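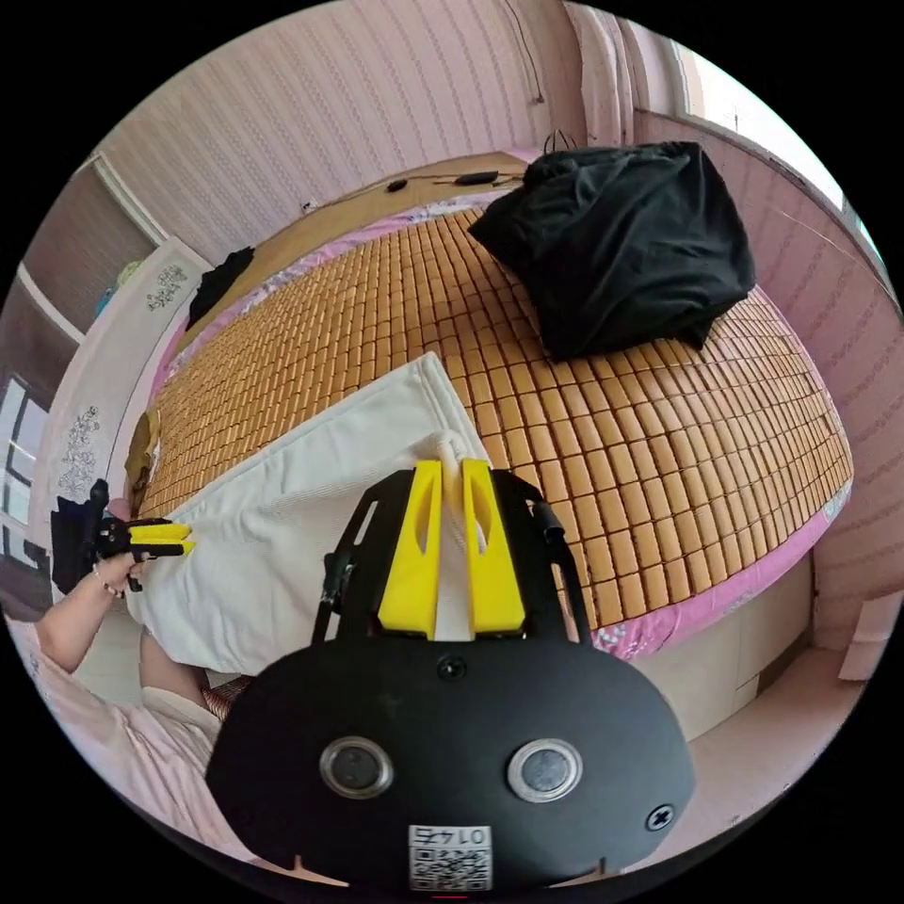 Darnell Zamora wrote:

You need to say what the fiber is before anyone can tell you much about shrinkage. Cotton and linen behave differently from a polyester blend, and "white towels" covers all three. Put the care label text in your post if there is one.

Original post, by skulow_flat
Cotton towels shrinking in one direction only

I have a set of white cotton hand towels, label says 100% cotton, 60 degrees max, tumble dry medium. They have become shorter but not narrower. The hanging loops now pucker the edge they are sewn to. Washed at 60, dried on high until the dryer stops by itself. Is this the dryer or the wash, and can the length be recovered? Edited May 13, 2026 to add the label text as requested.

3 replies

Nerea Sepúlveda
Both, but mostly the dryer. Warp yarns (the ones running the length of the towel) are held under tension on the loom and again during finishing. Water lets the yarn swell and the tension comes out, so the cloth draws up lengthwise. The weft is under less tension to begin with, so the width changes little. This is called relaxation shrinkage and most of it is over after the first few washes. What continues after that is caused by tumbling, and high heat makes it worse.

The puckering is a separate matter. The loop is a woven tape, and the tape and the towel do not shrink by the same amount. If the tape has drawn up more than the hem, the hem gathers between the two stitching points. Unpick one end of the loop, press the hem flat with steam, and sew the end back down wherever it falls. Do not pull it to the old mark.

For the length:
Wash at 40, normal spin.
Take the towels out damp and pull each one lengthwise by the short hems, evenly, from both ends. Pulling from one corner puts the hem out of square.
Dry flat or on a line. If you must use the dryer, use low and remove them slightly damp.

You will get part of the length back. It will go again the next time you use high heat.

Kpodo
just buy bigger ones. I have had mine 17 years and never measured them

Darnell Zamora
Agree with Nerea on the cause. Two additions.

"Dries until it stops by itself" depends on the moisture sensor. In my Soltberg the two metal strips below the door get a film from dryer sheets, and the machine then runs long past dry. Wipe them with white vinegar and check whether the cycle time drops.

Also measure before you change anything. Lay one towel flat without stretching it, measure along both long edges and the middle, and write it down. Repeat after 3 washes at the lower setting. If the number is stable, the remaining shrinkage is already in the cloth and you can stop adjusting things.

skulow_flat
Sensor strips were coated. Cleaned them. Will measure tonight and try 40 with line drying.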